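ok so I finally moved out of my parents' basement apartment and into a place with an actual kitchen, and I have opinions about renting now. thread, because I have been saving these up

first thing. I looked at 10 apartments. TEN. on my lunch breaks, mostly, eating a granola bar in the car between showings like some kind of sad detective

the listings all say "cozy" and "charming" and I now know that cozy means you can touch the stove from the couch. one on Bergeron Street was so cozy that the fridge was in the hallway. the shared hallway. with the neighbors' bikes

also please budget for application fees!! I spent 200 bucks just asking people if I could maybe live in their building. two of them never even called me back. I would like that on a t-shirt

what I ended up caring about was so different from my list. my list said dishwasher, balcony, laundry in the unit. what I wanted once I was standing in these places was light, and somewhere to put down a cutting board. that's it, that's the whole list now
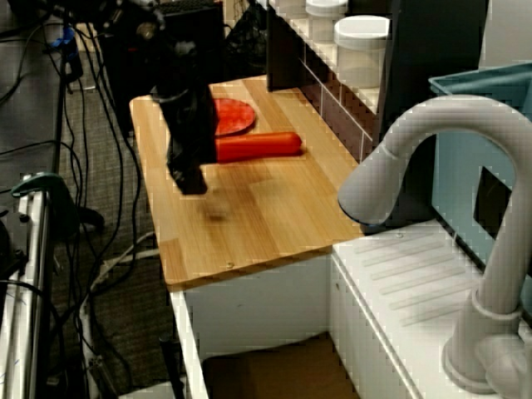 wood countertop appreciation post, plus one red plate

I grew up with that speckled laminate that hides every crumb, so you'd wipe it and wipe it and still find toast on your sleeve. pale wood hides nothing and I kind of love it? I've become a person who wipes things down before bed. my mother is thrilled and a little suspicious

(yes I know about oiling it. I have been told about oiling it by every single person I've mentioned it to, including the guy at the hardware store, who walked me to the shelf)

anyway, moving. I used one of those apps, Trasari, where you type in your stuff and it tells you what size truck to get. I typed in my stuff. I forgot to type in books. I own so many books

so it was 6 trips in my own car up Nascombe Hill with the back end practically scraping the road, and a floor lamp sticking out the passenger window. somebody honked at me and I waved, and it was not a friendly honk

speaking of lamps! nobody's old lamp works in a new place, I'm convinced. mine looked great in the basement and here it makes the living room look like a dentist's office. I got a Lumik one with a dimmer and I've been turning it up and down all week like a little kid

deposit talk, since a few of you asked. mine was 400 on top of first month, and I took pictures of every scratch, every outlet, the inside of the oven, the weird stain in the closet that's shaped like Florida. emailed them all to the landlord on day one. he wrote back "ok"

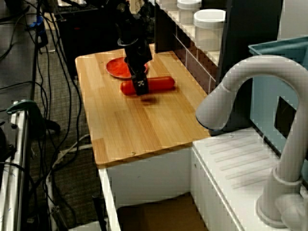
and ask about the windows! ask if they open! I walked through two places where they were painted shut and the person showing it to me just kind of laughed. my summers are not a laughing matter. come July I want a cross breeze and a popsicle and no conversation

things I still don't own: a shower curtain that fits, a can opener, any chairs. I've been eating dinner standing at the counter and it's been fine, kind of nice even, very European of me (I have never been to Europe)

if you're looking right now, go see the place at night too. I did that with the last two. one was dead quiet, and one was over a bar with trivia night, and I stood on the sidewalk and got three answers right before I remembered why I was there

I picked the quiet one. I do think about the trivia though

ok I have to go buy a can opener, I've been staring at this soup for an hour. send me your cheap chair recommendations please, I'm not picky, I just want to sit down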